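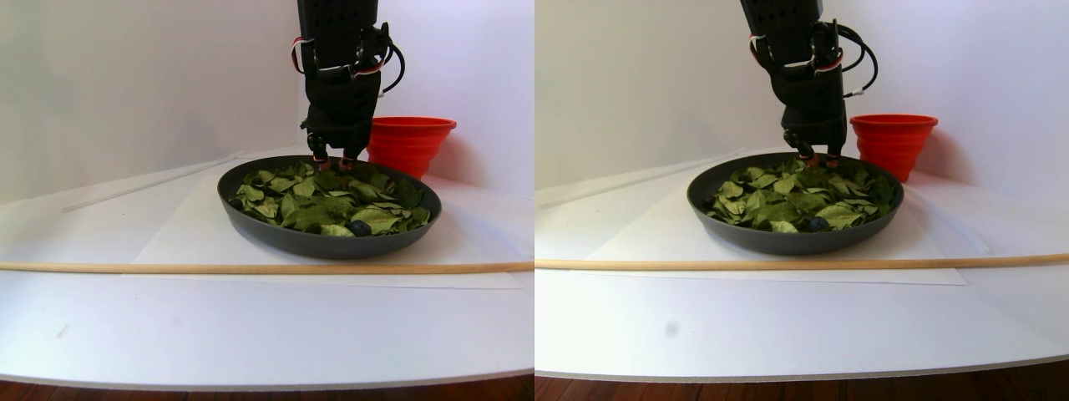 Gripper money is in! The equipment plan for the produce bench got its sign-off, and I've been grinning at my spreadsheet ever since (it's a nice spreadsheet, okay?).

The short version: we're buying one new arm from Gravisell this year, and we're putting the bigger chunk of what's left into fingertips. I know, I know, everyone wanted two arms. But an arm sits there happily for years, while pads wear, stain and go missing in drawers, and last September we had to stop work for 3 weeks waiting on a reorder. So Birthe Þrastardóttir and I put 80 spare pads in the plan, plus $1000 for odds and ends like pans, cups and cables.

Why so many pads? Berries, mostly. Picking small round fruit is the job our partners at Ustgate care about, and it's rough on soft tips. 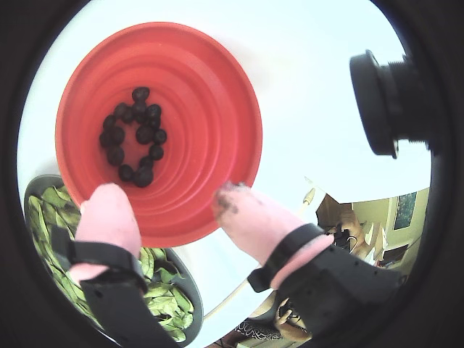 Soft pink fingers at the rim of the red bowl, with some color already on one tip.

Birthe got quotes from Chauke and Danari for the soft fingers. Danari came in cheaper per piece but wants a minimum order of 40, and Chauke will sell you a single one if you ask. We're leaning Danari — storage is free, downtime isn't — though I'd like to try a sample set on leaves before we commit.

Orders go out once the shipping quote lands. If you need something small added to the list, send it to me or Birthe before then, with a part number please!

Posted 2022-01-05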